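From: Welington Macedo
To: arm-club list
Re: Kitchen task, table layout for the Flarham round

On the layout question, an earlier message said:

> Do we keep the ketchup bottle on the plate for the Flarham round, or
> does it go in the colander as it did in October? The rules from
> Evangelista only say "items at rest on a dish". Also, has anyone
> trained on the new positions yet?

On the plate. I have left it there all through practice and I would like us to stop changing it. The colander stays on the left and the strawberry stays in the blue dish. If you move anything for your own tests, please put it back before you save a run, or label the run as a different layout.

As for training, the Skornulbridge group has logged 184 runs on these positions. The target is 400 before we try the full sequence. The old set has 3,268 runs in it but most of those use the October layout, so I have left them out for now.

Views of the table during practice:
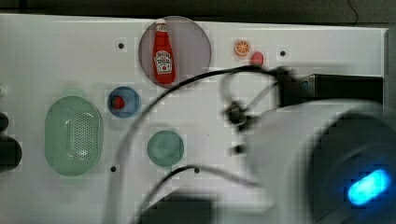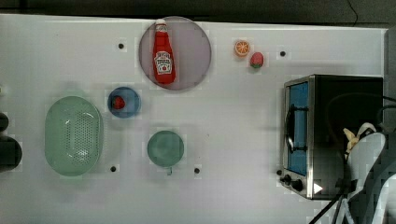
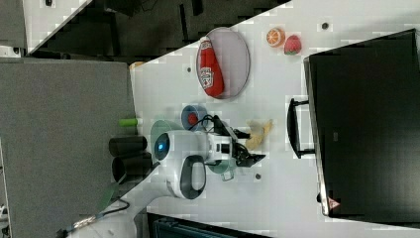
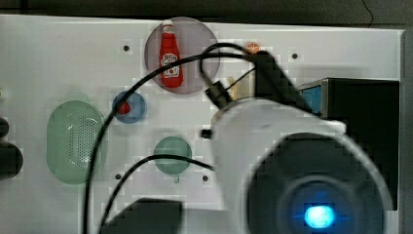
Akberg replied that their team would rather mix the old runs in from the start. They tried training on a small set last term and the arm did well until a dish was a few centimetres out, then it closed on nothing. They would take 2,000 of the old runs, chosen at random, and add ours on top.

I am willing to try it both ways if someone can find the machine time. The overnight slot is free from ten. Please write to the list before you take it, and say which set you are using.

Two other points. The gripper needs its fingertip pads checked before each session. And the practice sheet still has the old start position for the arm on page two, so go by the one in the shared folder until I have corrected it.

Welington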